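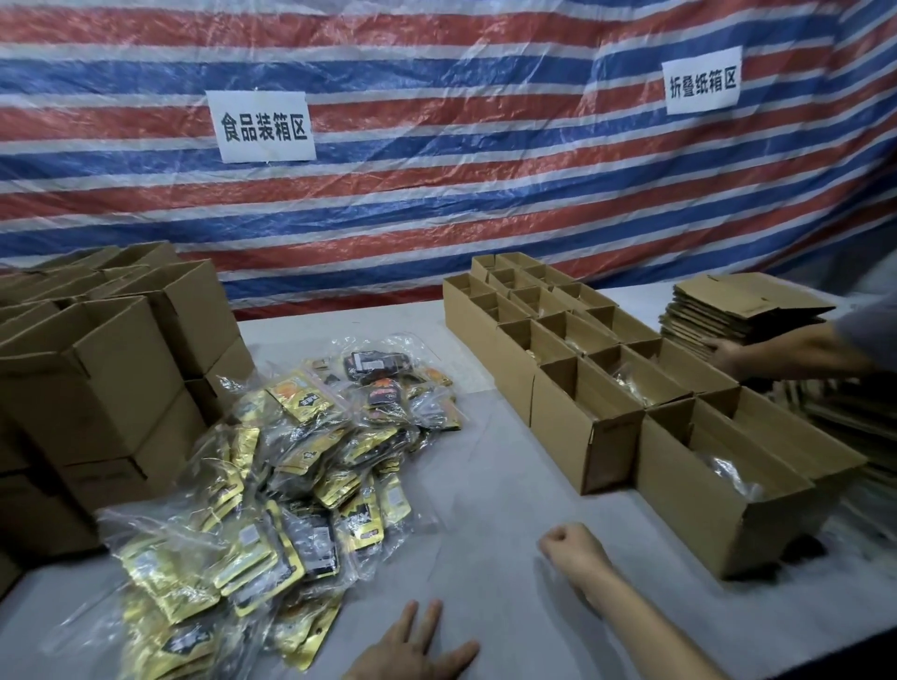
Packing by hand is still the only way to get small snack packets into a carton without crushing them, according to Remedios Casado, and she would like to see folding and filling kept as separate jobs at every site that handles them.

Hullberg has set up a food packing area and a carton folding area side by side, each with its own sign in Chinese. The snacks come in clear plastic bags and go into small cardboard boxes on long worktables.

The firm began the work in September, when it took on an order from Durken for 3,763 cartons. Almost 400 have been sent to the Clavdale depot so far. The remainder will go out in batches of 90, and the last delivery is due in November 2025.

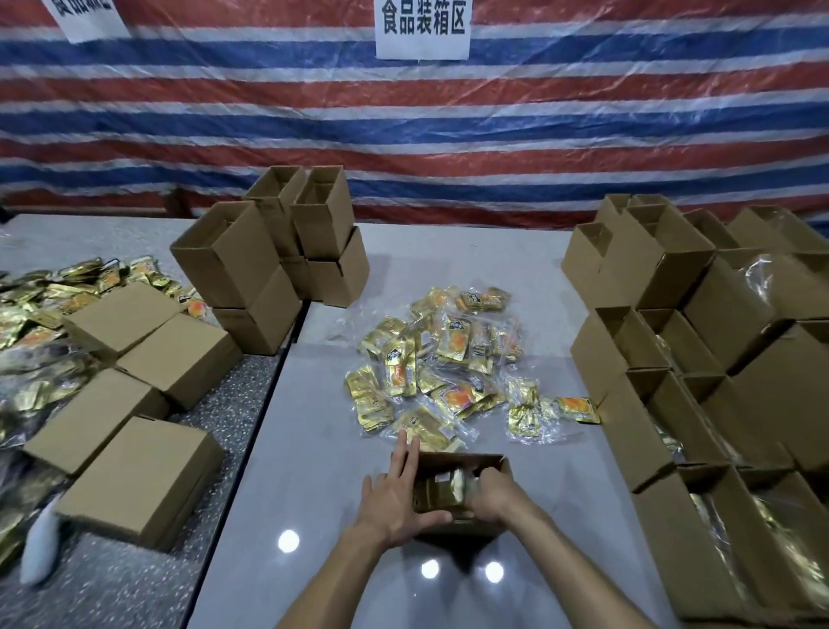

Gold foil snack packets being packed into a cardboard box by hand.

Anselmo Chambi, who runs the order for Hullberg, said cartons would be checked for torn flaps before filling and closed with paper tape. Damaged ones go back to the supplier, Nieto, once a week.

The packing team has 7 people at present. Hullberg said it had no plans to change the shift pattern, and that a second order, for a larger carton, was under discussion.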